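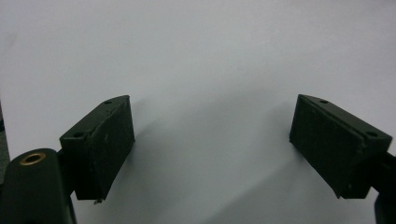
How many drawer episodes before I change the setup?

Doltileck Community Help
Search all topics Search
Posted 3 February 2018 by klinhom

I'm recording examples for a policy that should learn to close a drawer and deal with some small balls. I use two hand-held grippers, one per hand, with a camera on each and one more on my head. I have 185 episodes so far and I'm not sure if I should keep going with the same table layout or start moving things.

I trained on the first batch to get an early look. The policy reaches for the drawer fine when the drawer is where I always put it. If I shift the housing by a hand's width it goes to the old spot and closes on nothing. I also have a lot of dead time at the start of each recording where the fingers are open over bare table, and I don't know if that should be trimmed.

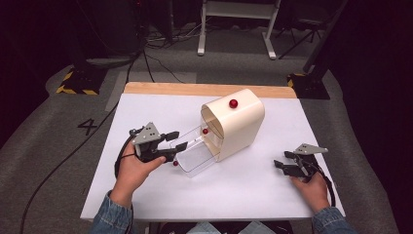 My start positions are the part I would like checked. I do a reset by hand between episodes and I try to place the balls in different spots, but I think I have fallen into a habit. There is one red ball on top of the housing, one inside the clear drawer toward the back, and one on the table by the drawer's front corner. The drawer always starts partly pulled out and always points to my left. The left gripper does nearly all of the work and the right one mostly waits.

Things I have already tried: a lower learning rate, cropping the head view, and dropping the 10 longest episodes. None of it changed the result much.

ornico
Start moving things now. You don't need more of the same. If the housing is in one place in all 185 episodes, the policy can get away with learning the place. It has no need to look.

What I would do is write out a list of starts before each session and follow it, so your hands don't pick for you. Change the housing position and turn it a bit each time. Start with the drawer fully in on some and almost out on others. Put it on the other side so the right gripper has to do the job. Leave a ball off completely on some runs.

The last set I did was 653 episodes and I changed the layout every 31. That was too slow. If I did it again I would change something small on every single reset, even if it makes the session longer.

Keep the old episodes. Mix them in.

On the dead time, cut it down but don't cut it to zero. Leave a short stretch before the first movement. With a white table the finger cameras see almost nothing until you get close, only the fingers and their shadows, so the head camera has to carry that part. Check that your three video streams line up in time before you trim anything. I had one that lagged and it took me until October to find it.

warnico
are you sure it isn't the clear drawer? clear plastic is hard. try putting tape on the edges and see if it gets better

klinhom
Thanks both. I'll do the list of starts first. I don't want to tape the drawer yet because it has to work on the plain one in the end, but I may try it on a few runs to compare. I haven't checked the streams against each other, so that is next.

This site uses cookies to keep you signed in. By continuing to browse you accept our use of cookies.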